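Brorkent will replace 3,879 residential water meters beginning in May, the town utility office said. The work covers all service lines of one inch or less and will proceed by billing route, starting with the Nedora district.

The current meters are read by hand every other month. The new units transmit a reading once per hour to the billing system. Larger commercial meters, 688 in total, are excluded from this contract and will be bid separately.

Water will be shut off at each address during the exchange. Crews work from 8 a.m. to 4 p.m. and will leave a door tag with the final reading of the old meter. Residents with indoor meters must schedule an appointment; outdoor pits will be opened without one.

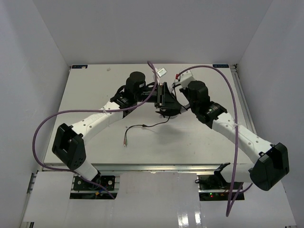

Who pays for the new meter?
The utility covers the meter and its installation. Owners remain responsible for the service line on the house side of the shutoff valve, including any repair needed before a meter can be fitted.

Irfan Sembiring, the utility's metering supervisor, said a trial of 200 units on the Purba route found 11 customer-side leaks, most of them at toilet valves. Those accounts were notified by mail.

Base rates do not change under the program. Billing will stay on a two-month cycle until every route has been converted, after which the office plans to move to monthly statements. Appointment requests are handled by Latrice Zamora at the utility counter.

Contact the newsroom | Copyright Priveneo. All rights reserved. | Back to top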